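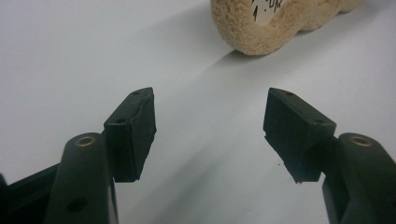
Figure 8. A beige, sponge-like item on a pale surface.

4.2 What people keep for wiping up

I'll admit I came to this section expecting sponges to be dull, and then spent most of May reading diary entries about them (quite happily, as it happens!). The Hekby households sent in 373 entries between them, and the thing you wipe with turns up all over the place, usually in passing, on the way to a complaint about crumbs or tea rings.

What struck me first was how loosely people use the word. "Sponge" covered anything soft that lived near the tap, and in the Nivthorpe pilot we'd made that worse by giving it one tick box. Lazarević keeps cloths and sponges apart in her coding scheme and I've followed her, although 21 entries wouldn't sit in either group and I've left them out of Table 3.

Colour mattered more than I'd guessed. Several people told me they save the plain, pale ones for worktops and give the bright ones to the pans – one had kept this up through two house moves – and they were really quite cross when somebody else in the house mixed them up. Sunday evening was when most of the swapping went on, old one to the bathroom, new one to the kitchen.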